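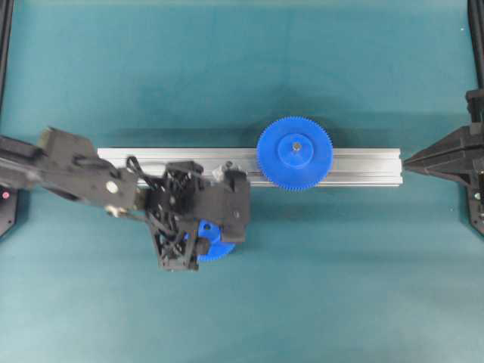 Review: Skundier Gear Train Kit, classroom edition
Posted Wed 25 August

Our robotics club bought two Skundier kits for the fall build, in which students program an arm to fit plastic gears to an aluminum rail. The kits replaced the Otholm set, whose gears were too small for most of our grippers. These notes cover the kit only. The arms are our own.

Contents and fit

Each kit has slotted aluminum rail, blue plastic spur gears in large and small sizes, metal shafts, and a bag of fasteners. The rail is straight and the ends are cut square. Slot edges were clean on every piece we received. T-nuts slide in without force, though they also slide out if the rail is tipped before tightening.

The gears have a raised hub on one face. This is the best feature of the kit. A two-finger gripper can hold the small gear by the hub and leave the teeth clear, so students can work on alignment without crushing the rim. The large gear is harder. Its hub is wide for a small gripper, and most teams end up holding it by the teeth.

Bore tolerance is uneven. Some gears drop onto the shaft and some need a push that a light arm cannot supply. We sorted ours by hand and ran a reamer through the tight ones. Skundier should do this at the factory.

Durability

One team logged over 1,000 insertions on a single small gear last season with a borrowed kit. The teeth were fine. The bore had opened enough to wobble, and backlash was visible at low speed. For club use I would plan on replacing the small gears each year.

Documentation

Weak. The manual gives a center distance for the large and small pair but does not say whether it is measured with the slot clearance taken up. It is not. Shim or re-measure before writing the number into a program — one team lost an afternoon to this. The Jibrin forum has a corrected drawing.

Price

We paid $200 per kit. Spare gears come only in mixed packs at $100, and half of each pack is large gears we do not need. Momness sells a similar rail for less, but its slot is narrower and the Skundier T-nuts do not fit.

Recommended for clubs that already have an arm and a reamer. A third kit is on the order list for September.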